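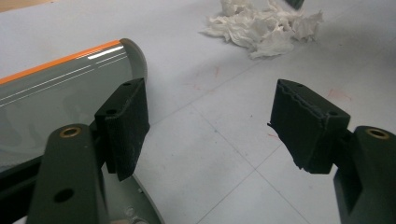
inga_k replied on 21 Sep 2020:

Sweep in the direction of the tile lines and keep the dustpan still. Most people chase the mess with the pan and end up pushing half of it off the other side. Set the front edge down flat, pull everything into one heap first, then brush the heap in with short strokes. If a line of dust stays behind at the edge, back the pan up an inch and sweep again. Two or three times is normal - the last bit comes up with a damp paper towel.

Original post, from Cesadton:

I do a lot of paper crafts with my kids and the table is covered in torn scraps at the end. What is the best way to clear them? I have a small brush and dustpan set but the scraps jump over the edge or slide under it. We have a tiled counter and a regular flat table and I use the same set on both. I don't want to get the vacuum out every time.

nokimis replied:

Big pieces by hand, small ones with the brush. Crumpled paper is light and springy, so a hard flick just sends it across the table. 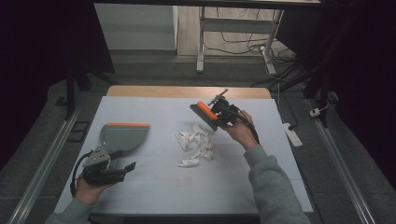 Start from the far side of the heap and move it slowly toward the pan, with the bristles low. Tilt the handle end of the pan up a little so the front edge stays in contact with the table. Don't wait for the pan to fill up, empty it when it is half full. Very fine bits from a hole punch are a different problem and I still use the vacuum for those.

Also check the edge of your pan. Ours got a nick in it in April and everything went under at that spot until I replaced it.

bruko800 replied:

just use your hand and a trash bag, works for me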